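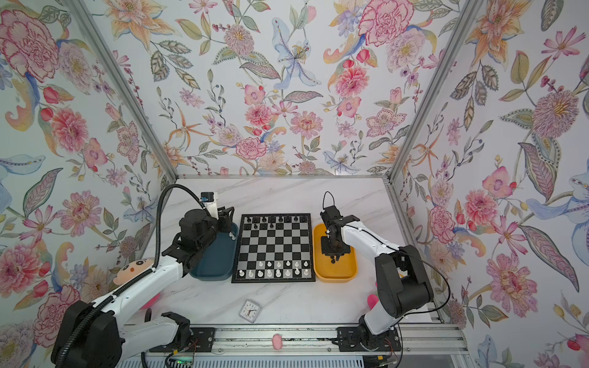
Home | Sets and boards | Spares | Support | My tickets

Ticket 26-11: pieces missing at set-up, board position unclear
Product: Dobre chess set, black and silver-white board
Status: Closed
Opened: August 5, 2020

Reported fault
Customer has the set on a marble-patterned table in a papered alcove, with a tray on each side of the board, teal on the left and yellow-orange on the right. States that the white side comes up short at set-up. Asks for a replacement bag of pawns.

Checks requested
1. Clear both trays completely and stand every piece on the table before placing any.
2. Sort by colour. Each side should have 16.
3. Fill the black ranks, then the white. Note any square left over.
4. Confirm the board lies flat and square to the table edge.

Findings
Customer had been counting the board only and leaving out the teal tray.
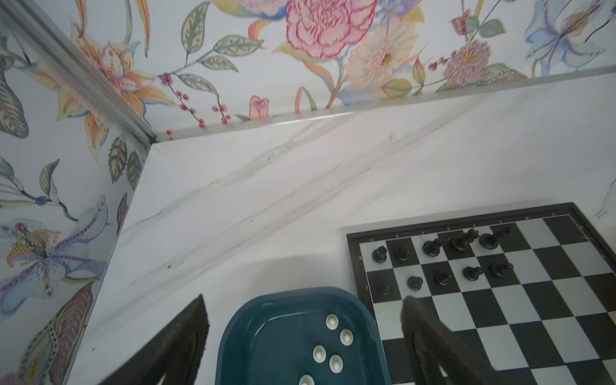

White pieces in the tray are part of the set and are to be included in the total. They are easy to miss from above, where only the round tops show. Recount with trays included: nothing missing. No spares sent.

Second point, board angle. Customer finds the board turns on the smooth top when pieces are lifted across it. Advised four felt pads, one per corner, Uvden type, thickness 2 mm. Not a fault with the board.

Third point, one black piece forward on the third rank after set-up. Moved back by customer. No action.

Resolution
No defect. Set-up sheet to be amended in April to say "count trays as well as board". Pads are a customer purchase.

Contact Jurine Games Support | © Jurine Games | Back to top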